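I caught Ida Steinbach between sessions at Roltstead, up on the top floor, and she'd only give me until her tea went cold. I'd come to ask how a pair of hand-held grippers gets looked after – the sort you carry about yourself, one in each hand, so that an arm can learn from it later.

"Jaws first, always," she told me. "I close them on a strip of paper and tug. If it slides out of one side and not the other, that side's coming apart on the bench." She does this every 25 recordings, and she's on number 3281, so that's a lot of paper strips!

What about the marker cubes? I'd assumed they were the easy bit. "Oh, they're the worst," she laughed. "You get a thumbprint on the black and the tracking starts to wander, and you blame the software for a whole afternoon." In July she lost 172 recordings to one corner that had lifted (she still winces). Now she wipes every face with a dry cloth, runs a nail along the edges and reprints anything that's gone shiny.

Setting up is slower than I'd expected. She holds both grippers still at the near edge of the table, waits for the positions to settle, then opens and shuts each one fully so the software knows its range. After that it's small stuff, mostly picking up a ball and putting it down again. "I make new people do it 21 times before we keep any of it. They hate me by ten."

I asked whether she'd swap the jaws for the softer ones Hunditz uses. She pulled a face. "They wear out so quickly. Lovely grip, mind you." 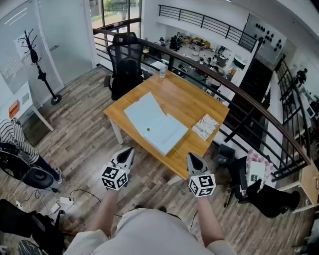

Ostermann wrote in after reading a draft to say the paper test is fine for flat jaws but misses a loose pivot, and that a quick sideways wiggle with the jaws half open will find it every time.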